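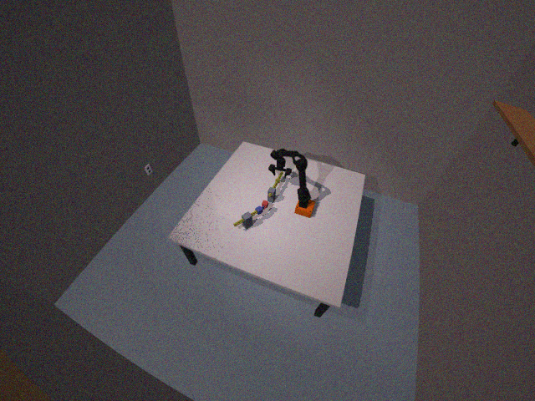 Robot arm over a white table, computer render.

Home | TV | Reviews | Opinion | Forum

4 Jul 2020
By the Ginovthorpe TV desk

Ceso should have ended after its third series. The case rests on structure, whatever one thinks of the cast.

The first three series each ran to a fixed plot with a set end point. Series four dropped this and put a weekly case in its place. Screen time for the Ahuja family plot fell to 63 minutes across the whole run. The rest went to guest parts that are never mentioned again.

Readers replied to our May poll in fair number: 1025 votes, of which 200 were for a fifth series in the present form. A poll on a fan site is a weak measure. It does match the tone of the forum, where the Grurusetti episode is still the one most often named as the point of decline.

A two-hour closing special would be enough. It would need to settle the sale of the house and the missing letters, both left open since series two. The harbour plot can be left alone. A full fifth series would have to fill eight more hours, and the writers have shown no material for them.

Last updated: 4.15 pm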